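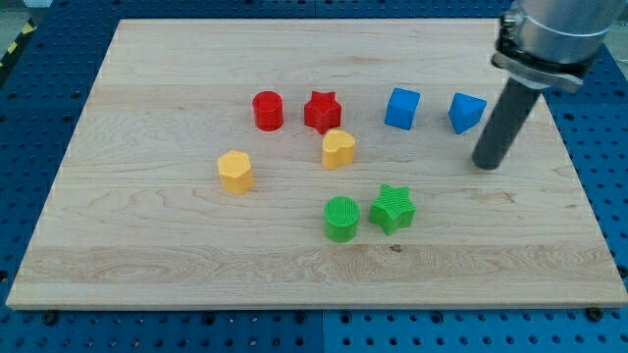 Workshop Tips, No. 28, page 12

Setting up a small arm on a perforated table

These are the house rules at the Mirkham workshop for pushing and sorting jobs on the bench. They apply to any arm small enough to share a room with a drill press.

Work surface. Put a flat maple board over the perforated metal. Small parts slide evenly on wood and catch on holes. Bolt the table down before you level the board, and check the level again after the first hour of running.

Tool. A plain round rod with a rounded end is enough for pushing. Clamp it on the straight part of the shank, never on the taper. Tighten the clamp bolt, run the arm through its full reach at low speed, then tighten it again. The end of the rod should clear the board by 2 mm at the lowest point of travel. Check this at all four corners - a board that is flat in the middle can still be high at one end.

Parts. Plastic blocks in plain shapes and strong colors make good test pieces. Keep each shape separate from each color in the log, so that "green star" and "red star" are different entries. Wipe off dust and loose printing strands, which change how a block slides.

Floor marking. Yellow-and-black tape goes outside the full reach of the arm, measured with the tool fitted. Replace it when the edges lift.

Hands. Stop the arm before you reset the parts. A pause in the program is not a stop. Press the stop button, wait for the brakes, then reach in.

Records. Write down the tool length, the clearance and the speed limit each time the rod is changed. Use the Indwood log sheet, form 1168, and leave it at the bench.

Corrections to Ilir Angelovski, Mirkham workshop, before the May issue.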